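**Thread: Robot arm on the tray line - six weeks in**

**gumstead_prep**
We run a staff canteen and catering kitchen, and since the start of July we've had an arm on plating and clearing. One arm, one station. Management at Gumstead wants a second one by fall. I've seen a few people here ask how this goes in a small place, so I'm putting down what has changed for us.

The arm sets out plates and bowls, and clears them to the side when a tray is done. It doesn't cook. The idea was that it takes the repeat handling and we do the food. We serve 180 lunches on a normal day.

What changed first was the table. Everything has to be in the same place every time, on a mat, with space between pieces. We used to stack things wherever there was room. Now the person opening in the morning spends 15 minutes laying out the station before anyone touches bread.

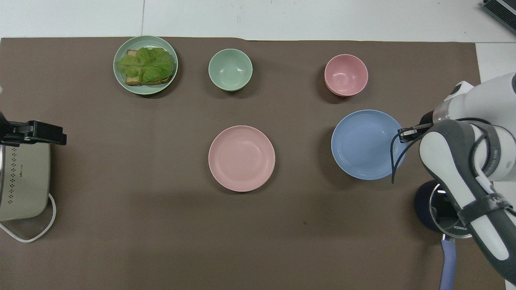

The second change is who does what. We had two people plating and one on the dish side. Now it's one person plating next to the arm, and the other one floats. Floating sounds nice, but in practice that person gets pulled to the register, to deliveries, to whatever is short. She used to know at 6:30 what her day was going to be.

Nobody was let go. One person left in the spring and wasn't replaced.

**tworacks**
"Wasn't replaced" is the same as let go, only slower. We had this at Kokkinos. First the arm was there to help, then the posting for the open job came down.

**gumstead_prep**
I don't disagree with you. I'm writing down what happened here so far.

**Chaltu Bogale**
I supervise a line at Horier, same kind of work but bigger. Our wrists and shoulders are better. I had two people on light duty last year from lifting stacks of plates all shift and this year I have none. That counts for something.

Agree about the layout. You end up working to the arm's order. My advice is to write the layout on a card, laminate it and hang it at the station, otherwise every shift has its own version and the stops go up.

**tworacks**
Better wrists are good. Did the pay change for the people who now have to run the thing?

**Chaltu Bogale**
Yes, after we asked. It took until the second review. They get a station rate now for the hours they're assigned to it. Ask for it in writing before the second arm comes in, not after.

**lid_and_pan**
How often do you have to step in? Our sales rep from Riso said "rarely" and wouldn't put a number on it.

**gumstead_prep**
I kept a tally for one week. 22 stops that needed a person. Most were short - a plate turned wrong, a bowl stuck to the one under it. Nested bowls are the worst for us. On Wednesday it was down for 90 minutes and we plated by hand, which went fine because the two of us still remember how to do it at speed. I worry about that with new hires. They learn next to the arm and never do a full rush without it.

**lid_and_pan**
So train them without it first?

**gumstead_prep**
That's what I asked for. One hand-plated lunch a week, everyone takes a turn. The manager said it defeats the purpose.

**tworacks**
Your manager wasn't plating on Wednesday.

**Chaltu Bogale**
We do one every other week and call it a drill. It got approved once I stopped calling it training. People grumble about it, but when our unit was out for a belt of days in the spring we didn't have to cut the menu.

**oldfryer**
Going to disagree with the thread a little. I did plating for years and I don't miss it. If an arm wants to set out plates, let it. The floating job is the better job if somebody schedules it properly. Your problem sounds like a scheduling problem.

**gumstead_prep**
Could be. She'd like it more if the day was written down ahead of time. I'll bring that up together with the station rate. The meeting about the second arm is next week, I'll post what they say.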